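Updated 5/12/23. Fixed the tape bit, added the medicine bit, still haven't done the linen page, sorry.

# Packing the bedside junk box (on the bed, one sitting)

Quick one. Moving out of unit 503 at Brekwood and into the Zapata St place, so it's all fresh. Covers the small stuff only. The squishy toys, medicine cartons, cables, lip balms, whatever lives in the bedside drawer and under the pillow. Not clothes. Not books, books get their own page.

## What you need

- one cardboard box, medium. Used is fine
- packing tape, a fresh roll
- texta, black
- a few zip bags
- a clear-ish bed
- scissors you can actually find

I buy Drumum tape from the hardware shop. Cheap, noisy, sticks. The Cekier one is quieter but splits down the length if you look at it funny. Up to you.

## 1. Box first

Check the bottom before anything goes in. Press down hard with both hands, flat. If it gives, tape it again. One strip along the join, one each way across, and bring the ends well up the sides. Old tape that's gone papery, peel it off, don't tape over the top of it.

Torn flap? Fine, if there's enough left to meet in the middle. If not, cut it off square and lay a bit of flat card over the top at the end.

Furry top edges don't matter. Soft, dented corners do. Soft corners = box goes on top of the stack, never underneath. Write TOP on it now or you'll forget.

## 2. Box on the bed

Leave the quilt on. Put the box at one side, near the edge, and keep the rest of the bed for piles. I used to pack on the floor and my knees would like that recorded.

Black clothes well away from it, cardboard fluff gets onto everything.

## 3. Tip it all out

Whole drawer, upside down, onto the bed next to the box. Don't sort in the drawer. You'll start reading old receipts and it'll be dark.

Then the bin bag. Anything obviously rubbish goes straight in. Wrappers, dead pens, the one earplug. Be quick about it. Two minutes, tops.

## 4. Flat stuff down first

Small cartons and packets go in before anything squashy. Lay them flat on the bottom, side by side, printed side up so you can read them later without digging.

## 5. Squishy toys

Soft rubbery ones need a bit of care. They pick up lint, they pick up print off paper, and they go a funny shape if something heavy sits on them for a week.

- wipe with a damp cloth, let it dry properly
- light dusting of cornflour if it's tacky, tap off the extra
- zip bag, one per toy, don't squeeze the air out
- face up, nothing on top but other soft things
- no newspaper against white ones. Ever.

Hold it over the box and look at where the gap is before you let go. Toys with ears or little feet, make sure nothing's folded underneath.

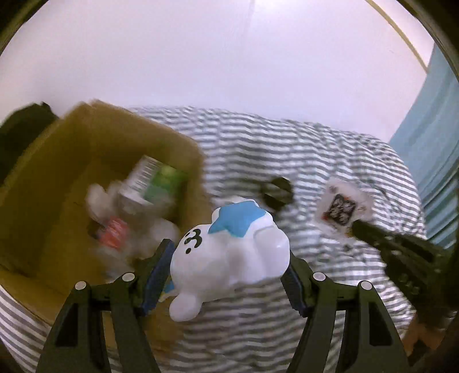

One reader emailed after the June version to say the cornflour is a mistake if the toy has stickers or painted bits on it, it gets into the edges and goes to paste, and plain baking paper round the whole thing does the job better. She also reckons a sock beats a zip bag.

Fair enough. Tried the baking paper on a couple this time and I'd say yes for anything with print. Sock I'm less sure about, mine all shed. If you've got a clean smooth one, go for it. I've left the cornflour in the list for plain toys, skip it for the others.

## 6. Medicine

Keep it in the carton. I know it takes up room. The carton has the name, the dose and the expiry and the loose sachets mostly don't, or it's printed so small you'd need a magnifying glass.

- check the expiry on every packet
- out of date ones go in a seperate bag and back to the chemist, not the bin or the loo
- half-empty cartons, leave them half empty, don't combine two kinds
- label in another language? Write what it is in English on a bit of masking tape and stick it on the back. Don't cover the original writing
- anything you take daily does NOT go in this box. Goes in your handbag

Granules and powders hate damp. If the box is going to sit in a garage, put the whole carton in a zip bag.

If you've got little kids at the other end, do medicine as its own box with its own label and put it up high the minute it comes off the truck. I just do one carton wide at the side of the box and mark it, but it's only grown-ups at ours.

## 7. Last look at the pile

Before you go further, get the whole lot back out. Yes really. Takes a minute. You always find something that shouldn't be there, last week it was the spare key and a library card. Make one tight pile on the quilt beside the box and check the bottom for bits that slid under the flaps. Hair ties love it under there.

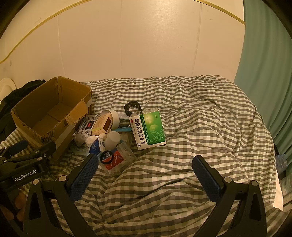

Then back in, same order, flat stuff first. Second time's much faster anyway, you know what fits.

Fill the gaps with hankies, scarves, rolled socks. Not plastic shopping bags if you can help it, they slither about and the box ends up with a hollow in it. Plus you'll want the bags for the bathroom stuff.

Give it a gentle shake. Rattles = more socks.

## 8. Close it up

Short flaps in, long flaps over. Tape the join, then once across at each end. If a flap's missing this is where your bit of flat card goes, tape it on all four sides.

Label on the top AND on one side. Mine say:

 BEDROOM - SMALL BITS
 toys / medicine / drawer
 TOP OF STACK
 box 8

Number them, keep a list on your phone. We hit box 132 on a move once (shared house, long story, too many mugs) and the list was the only reason the kettle turned up.

## Quick fixes

**Tape won't stick.** Dusty cardboard. Wipe with a dry cloth, try again. Still won't, go right round the box and stick tape to tape.

**Box bulging.** Too much in it. Take the scarf out.

**Toy's got a dent.** Warm hands, gentle squeeze, leave it somewhere warm overnight. Not on the heater. Not in the microwave, someone asked.

**Ink on a white toy.** Damp cloth and a dot of dish soap. If that doesnt shift it you're probably stuck with it, I've had no luck with anything stronger and it can take the paint off.

**Where does the quilt go.** Last. Over the lampshades, or round the telly. Strip the bed on the morning of the move and keep the sheets in one bag by the door, they're the first thing you'll want that night.

Linen page next, when I've found the vacuum bags.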